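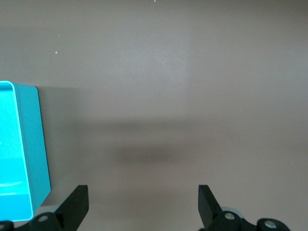 Do you have to know anything about robots to go to an open day at a robot lab? Curiosity is plenty, and at the one I went to they let you ask whatever popped into your head.

So, Wednesday. I got to Studerside at ten past nine with wet socks and half a bagel in my coat pocket, because January, and because the bus now stops on the wrong side of the Cundthorpe road. I'd signed up for this thing back in the fall and then forgotten all about it until the reminder came. Visitor number 106! They gave me a sticker. It's still on my coat.

The arm they were showing is called Gidey, and I was ready to be a little scared of it, and then I wasn't at all. It's so patient. Mei-kuen Wu was running it for our group and she talks to it under her breath the way I talk to my sewing machine. She had us all squeeze in by the screen so we could see what the wrist camera sees, and I loved that part more than anything (more than the free lunch, and the lunch was dumplings). You're looking down past the two black fingers like they're your own hands. There was a bright turquoise plastic container on one side and a whole lot of plain beige table, and I got weirdly attached to that container. I want one for my buttons.

I asked a dumb question, which was why the fingers were open so wide if the thing it might pick up is small. Mei-kuen said it wasn't dumb. You start wide and close late, she said, and most of the trouble comes from people who want to close early. I wrote that on my hand. I think it's about more than robots but I was also pretty hungry by then.

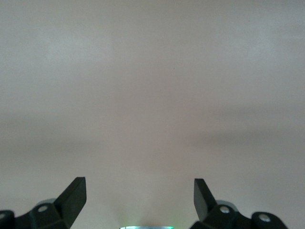

Fingers wide open, and just a sliver of something shiny down at the bottom.

There was a man from Unia there in a very nice scarf who kept asking about cost. Jui-lin Siu took him on, very politely, and told him they'd done 3000 tries since the summer and that 647 of those went straight in the "what on earth" folder. He didn't laugh. I did, too loud. I asked if we could see the folder and she said maybe next year.

Then we each got a turn with the hand controller! I'd pictured a joystick and it's more like holding a hair dryer. Two minutes each, and I spent most of mine going up when I meant to go down. The kid ahead of me, maybe eleven, did it like she'd been born doing it. My shoulder is sore tonight, if you can believe it, from gripping the thing so hard.

Lunch, then a talk with too many slides, and I may have closed my eyes for part of it. They're hoping for 200 people at the next one and asked us to spread the word, so I told Mom on the phone and she wants to come. She'll ask if it can fold fitted sheets. I forgot to ask that myself.

Home by four. Socks on the radiator. Have to call about the bus stop tomorrow.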